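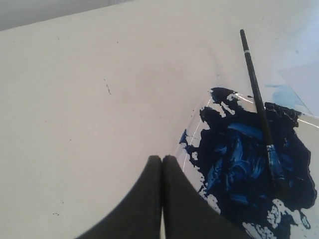
Dultness Art Club
Beginners' notes: laying down thick blue strokes on paper

This page covers the dry-edged stroke, the one that starts solid and breaks up into wisps at the far end. It is used in the club's water and sky exercises and needs only one colour. Read it through before you squeeze out any paint.

What you need
A sheet of heavy white paper
A long-handled brush
Bright blue paint, cobalt or close to it
A saucer or flat palette
2 jars of water
Kitchen roll

Bomel student acrylic is fine for this. Members who prefer gouache can use that, but mix it stiffer than usual.

Preparing the sheet
Thin paper buckles as soon as a heavy patch of paint goes on, and the brush then skips over the ridges. If your sheet has a curl in it, leave it under a board overnight with a few books on top. Tape the corners if you like. Brush off any grit with a dry cloth, as specks drag through the paint and leave lines. Small pencil marks can stay. They will be covered later or can be rubbed out when everything is dry.

Put the paint on the saucer in one heap about the size of a walnut. Don't spread it out, or it will skin over while you are still practising.

Loading the brush
Wet the bristles, then squeeze them in kitchen roll until they are only just damp. Push the tip into the side of the heap and turn the handle once. You want paint on the lower half of the bristles and none up on the metal. If it drips, you have too much water in it.
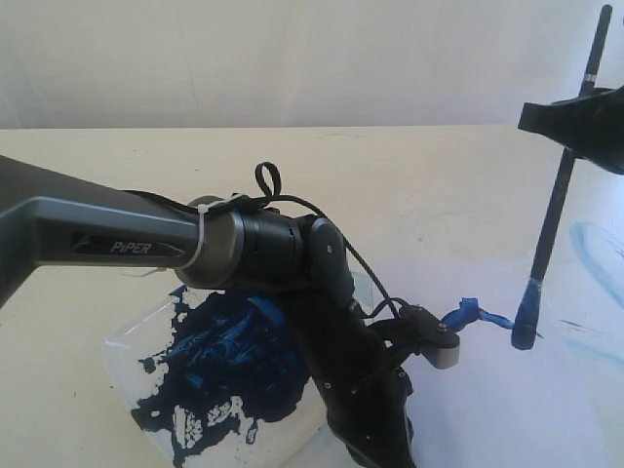

Hold the handle well back from the ferrule and keep it close to upright. It feels awkward if you are used to writing with a pen, but a low grip makes you lean on the bristles and you get a fat smear with no taper.

Making the stroke
1. Set the tip on the paper and press until the bristles bend slightly.
2. Wait for a count of 3.
3. Pull sideways in one movement, from the shoulder.
4. Ease off the pressure as you go, and keep moving until the brush has left the paper.

The start should be solid and the end ragged. Do 8 strokes, reloading each time, then 8 more without reloading between pairs.

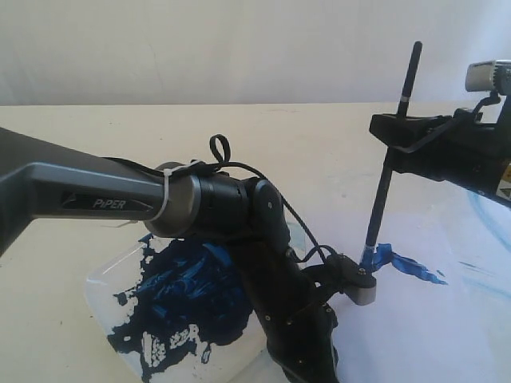 Paler marks are made with whatever is left in the bristles after a rinse and a wipe. Curved ones work well for ripples. Let them dry before putting a strong stroke over the top, otherwise the two will run together.

If it goes wrong
Blob at the start: too much paint, or you waited too long.
Hard line along one side: the brush is leaning over. Bring it upright.
Wisps appear straight away: bristles too dry. Dip in the water and blot again.

Cleaning up
Scrape leftover paint back into a lidded pot. Rinse the brush in the first jar, then the second, and shape the tip with your fingers. Dry it flat. The Nandus brushes in the club cupboard have glued ferrules and must not be left standing in water.

Next sheet: the Yáñez wave pattern.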